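Print this page | E-mail this page
2 comments | 14 shares

Chapter 2
Who Is Telling the Film?

Start with a movie you know well. Now say whose movie it is. Easy for some – one hero, in every shot, we find things out when he does. Harder for others. This chapter is about point of view, and by the end you should be able to sit through a film and mark every place it changes hands.

We use one film all the way through, Cosmin Sârbu's Dilside. Watch it before you read further. Twice if you can. It is a small family drama, a father and daughter closing up a boarding house in August, and there are hardly any tricks in it, so the tricks there are show up well.

Opening ten minutes. We are with the daughter. She hears the father on the phone, we hear what she hears, half of it lost behind a door. Then the door opens and we are suddenly inside with him and she is a shape in the hall. No cut to warn us. Sârbu just lets the camera drift past her shoulder. Most first-time viewers miss it, and then wonder why they feel sorry for a man they disliked a minute ago.

Terms you will need:

Restricted narration – we know what one character knows, and no more.
Unrestricted narration – we know more than any of them.
Optical point of view – the camera stands where the eyes are. Much rarer than students think.
Perceptual sound – we hear it the way the character hears it. Muffled, ringing, gone.

Do not mix up the first and the third. A film can be restricted to one person for its whole length and never once use an optical shot. Issa Awwad's Badeo does exactly this. The widow is in every scene, and the camera keeps well back from her the entire time, across streets, through shop windows. Close to her knowledge, far from her face. Look at the market scene, then the bus, then the market again. The second market is shot from the same corner but we now know what is in the bag, and teh whole thing plays differently.

Reviewers tend to fold all this into "we really feel for her." Fine for a newspaper. In a paper for this course you have to say how. Which shot, which sound, what was held back and for how long.

Section 2.1 takes the boarding house sequence shot by shot. Section 2.2 does sound. Section 2.3 is on films that cheat, meaning they hide something the lead character plainly knows, and weather an audience should forgive it.

Keep a notebook from here on. Rough notes are fine. Time, who we are with, what changed. 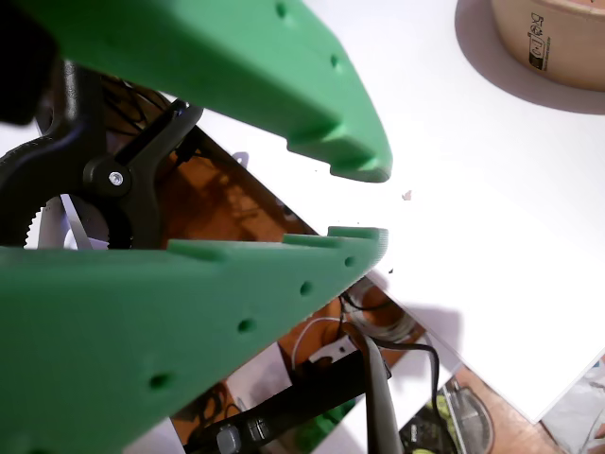 Two green gripper fingers, tips nearly together.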